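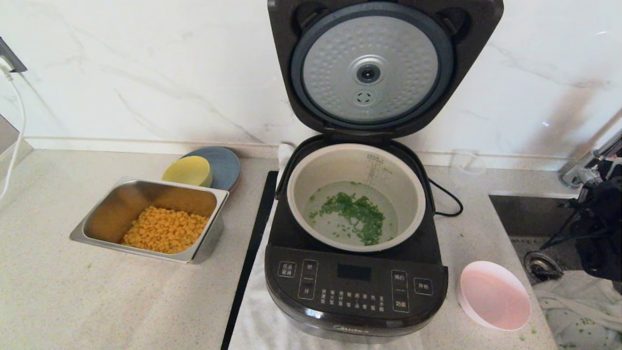
*Fig. 1. Cooker with lid raised, chopped greens in the inner pot.*

## 4. Setting hair with the Troltier roller kit

Read section 2 (Electrical safety) before first use. The kit holds 19 rollers in three sizes, with matching clips.

1. Place the base on a flat, heat-safe surface, away from sinks and tubs.
2. Put every roller on its post, then close the cover.
3. Plug in the base and turn the dial to MEDIUM. The light turns green when the rollers are ready.
4. Comb through dry hair and part off the crown, sides and back.
5. Starting at the crown, take a section no wider than the roller. Hold it straight up and wind from the ends to the scalp.
6. Fasten with a clip of the same color as the roller's end ring.
7. Leave the rollers in until they are fully cool.
8. Unwind from the nape upward. Do not pull.

**Caution:** The posts reach 275 °F on HIGH. Hold rollers by the end rings only.

**Note:** For a short bob, use the small rollers at the nape and leave the fringe out. A bob that ends above the ear is too short for this kit; use the flat clips described in section 6. 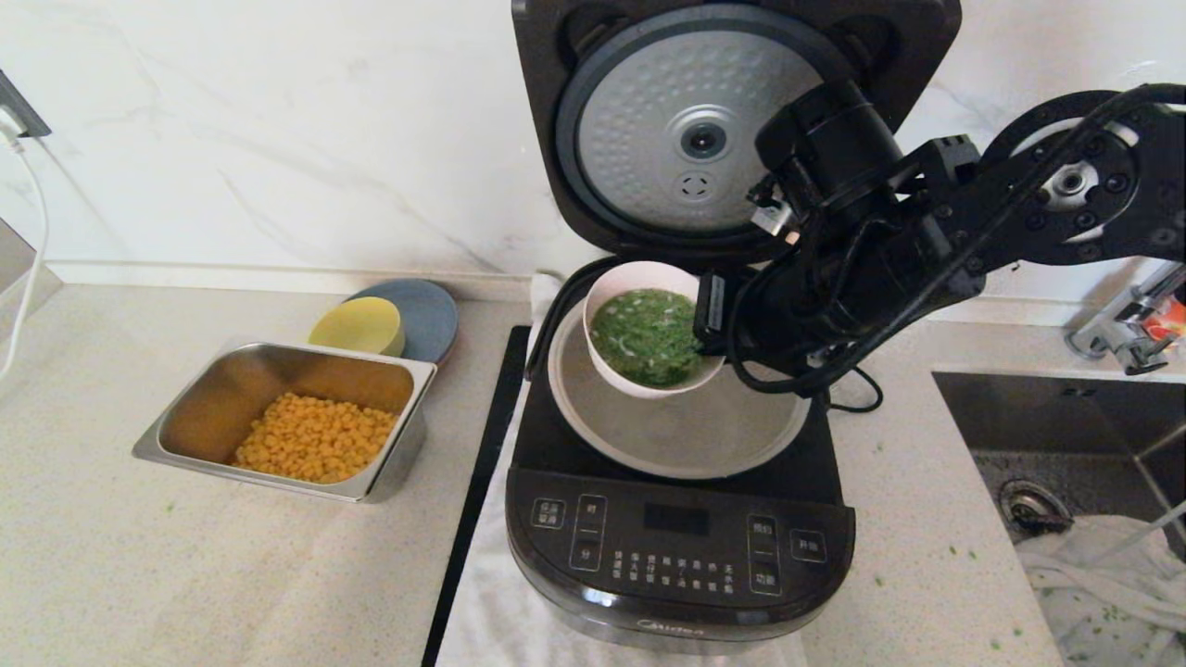 *Fig. 2. White bowl on the steaming tray, lid open.*

### 4.1 After use

1. Turn the dial to OFF and unplug the base.
2. Wait until the base is cool before closing the cover.
3. Wipe the rollers with a damp cloth. Do not put them in water.
4. Remove hair from the posts with the brush supplied.

Replacement clips are sold in bags of 100, order code Conditz 1,261.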